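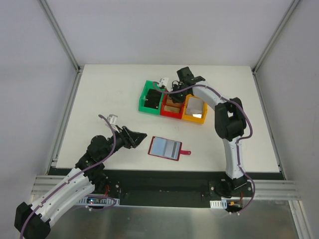

Ticket: items keep ending up in the wrong sorting bin
Product: Dukton tabletop bins, green / red / yellow
Status: reopened

Original report
Our sorting guide says wood goes in red. Wood keeps turning up in yellow by the end of a shift. The supplier, Prullard, says the colors are "self-explanatory" and suggests we buy their label pack. I have doubts about both claims.

What I checked
1. Bin order. Green on the left, red in the middle, yellow on the right, all touching. Matches the guide.
2. Contents at the time of the photo. Two light wooden pieces in red, a black object in green, a pale gray item in yellow. No wood where it shouldn't be, but that is one moment out of a whole shift, so I'm not closing anything on the strength of it.
3. Rims. There's a small white part sitting on the back rim of the green bin. Parts left on a rim can drop either way. Please stop logging these as "sorted."
4. Card holder. The red one with the light blue card lies in front of the bins. It is not a bin label, whatever the Brekke handout says.

Tried so far
Pulled the bins 15 mm apart for 90 minutes. Two wrong drops, same as before. Pushed them back together.

Reply from Prullard support
"Please allow 60 days for users to adjust."
I asked what changes on day 22 or day 60. No answer yet.

Next
Leave the order alone, clear the rims every hour and write down each wrong drop with the time. Label pack not ordered.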